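Doorways should be scored separately

Atif Jafri, 6 August notes on planner evaluation

Most planning benchmarks for two-armed mobile robots still report one success rate per task. I think this hides the part that fails. In our May runs on Wovholm, our simulated house set, 149 episodes included a door crossing. The base planner found a path in all of them. The arms were the problem in 85. 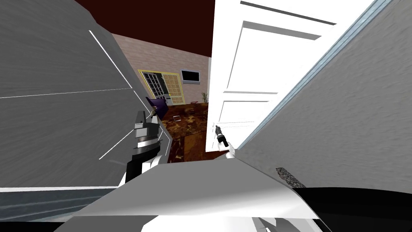
The base planner treats the robot as a footprint. The arm controller treats the base as fixed. Between the jambs neither model holds, and the open door leaf takes up space that the map, built with the door shut, still marks as free. Padding the footprint by 20 cm cures the contacts and makes half the doors impassable.

Renato Manalastas argues that a whole-body planner removes the question. It may, at a cost of 6 seconds per replan on our hardware. I would sooner keep the two planners and give them a shared collision model, updated from the head view at every step.

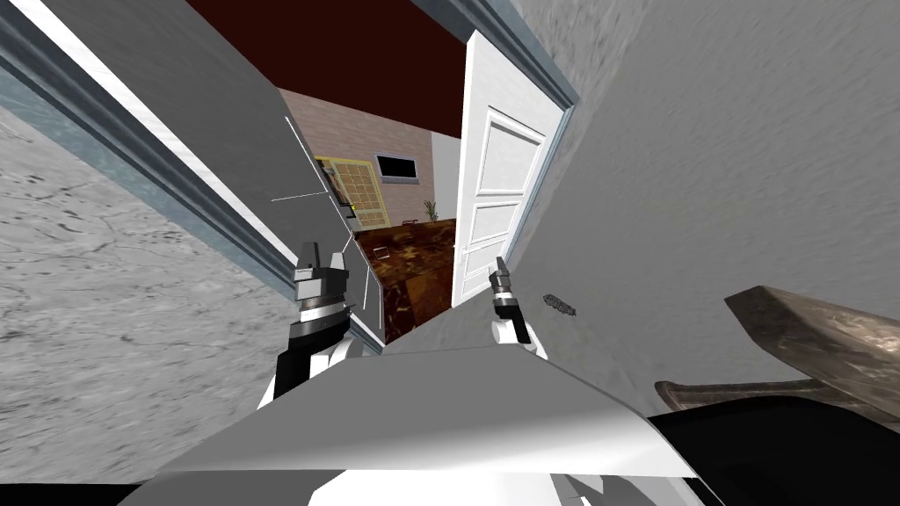

Head pitch and roll need to be logged too. A small error in the camera pose moves the door edge by more than the clearance we have, and the planner then gets blamed for a calibration fault. Any benchmark that includes a doorway should publish minimum arm clearance and camera pose error next to the success rate. We will do so from the next Wovholm release.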